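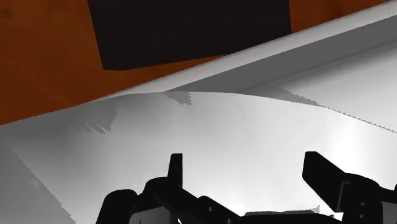

Radwa El Fassi

Asked Mar 19, 2024

Jagged shadows in wrist view make the arm stop before the grasp

Hello all. I work with the Somogyi arm model in Skukell, and I have a fault which I cannot explain to my supervisor, so I hope somebody can explain it to me first.

The task is simple. The arm comes down with open fingers over the pale gray surface, goes to the grasp height and closes. Before it goes down, the Plistska safety check looks at the wrist view and searches for edges in the path of the fingers. If it finds an edge which it thinks is an obstacle, it stops the arm and gives "path blocked". Between the fingers there is only the flat surface, but the check says blocked.

I think it is the shadows. Please look at the long one on the upper right, with the border like the teeth of a saw. There is a smaller one near the top, and one on the left which looks torn. The real edge is the white one that goes diagonal in front of the wood, and this one the check finds correctly. I have no complaint about that.

What I did already:
I ran 200 descents overnight. With shadows on, 12 stopped with "path blocked". With shadows off, no stops.
I raised the edge threshold in Plistska. The stops went away, but then the check also missed a thin plate which I put there on purpose. So I put the threshold back.
I restarted Skukell and loaded the scene again. Same.

I don't want to simply turn the shadows off, because the same check will run on the real arm in our lab in Damness, and there we have shadows of course. My fear is that I make the simulation so clean that the check is never tested. Is this a fault of the renderer, or is my check too weak? And which one should I repair first?

Excuse my English please, I can explain again if some part is not clear.

bracket_and_shim

Turn off shadows. We did it in February and everything passes now.

tove_k

I would not do what the post before me says, at least not as the only thing. If a safety check passes because you removed what it was failing on, you have a green result and you know less than before.

To your first question, the saw-tooth border looks to me like low shadow map resolution. The renderer draws the shadow into a grid, and if one cell of the grid covers a big area of your surface, you see the steps of the cells. It gets worse when the light is low and comes from the side. A wrist camera is close to the surface, so steps that you never notice in the room view become large. Look for these in the light settings:

Shadow map size. Double it, look at the wrist view again, double it again if you must. It costs memory.
Light range. If your light covers the whole room, the grid is stretched over the whole room. Make it cover only the table area.
Bias. The torn patch on the left could be a bias problem and not a resolution problem. I am less sure of this one. Change it in small steps, too much will move the shadow away from the object.
Soft shadows, if your version has them.

To your second question, your check also has a weakness. It uses one view and treats every strong line as a thing with height. A real lamp can also make a hard shadow, straight and very dark. If you have depth from the wrist, ask for a depth step at the same place as the line before you call it an obstacle. A shadow has no step. Your thin plate has one, but a small one, so test that your depth noise is lower than the plate.

I would repair the renderer first, because it is an afternoon of work and it removes false stops that can't happen in Damness. Then the check.

One more thing. Please keep the stop behavior as it is while you work on this. A false stop costs you time. A missed plate can cost you fingers on the gripper, or a hand if somebody is reaching in.

Radwa El Fassi

Thank you tove_k, this is very clear. I made the light range smaller and doubled the shadow map, and the long border is now almost a straight line. With the new settings I had 3 stops in the same number of descents. All of them were on the left side, so maybe you are right about the bias, I will try it next.

The depth test I have to write myself. I did not find it in Plistska.

mlaszlo

Same problem here with a different arm. For us it was the bias. We also made the camera wait 6 frames after the arm stops moving before the check runs, it helped a little but I can't tell you why. Check also that your depth image and your color image have the same size, mine did not and I lost two days with it.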